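Teaching the arm to swap a hard drive (garage build, slow progress)

kittipong_h
Picking this back up after a break in June. The plan is the same as before: the arm takes a drive out of the fixture and puts it in an old desktop tower. I reprinted the fixture with a tighter slot and the grab went from hopeless to 18 good ones in 44 tries. The tower side is still a mess.

Julow
Nice jump! I'd drop the printed fixture though and screw down a metal one. Plastic flexes.

kittipong_h
Mine doesn't flex enough to matter. The misses are all the fingers coming in at a bad angle.

inese.j
Agree with Kittipong, Julow always wants metal lol. What are you doing about the cables? My gripper snagged a SATA cable and dragged the whole case with it.

kittipong_h
Nothing yet, they're just hanging in there. Current layout:
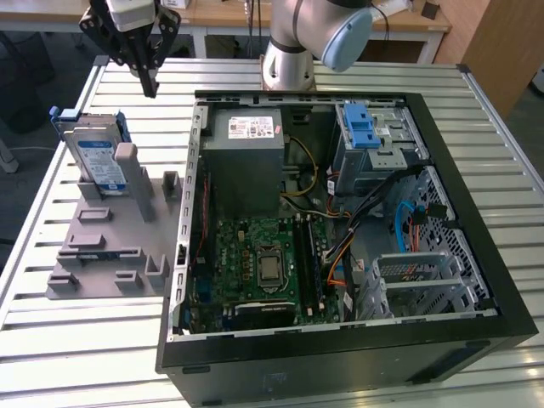
Drive in the fixture on the left, tower on its side with the panel off.

Julow
OK the post looks sturdier than I pictured. Still say metal.

inese.j
Tie those power cables back before you run it again! And can you post your approach angles? I'm stuck on the same part.

kittipong_h
Will do tonight, need to clean up the file first.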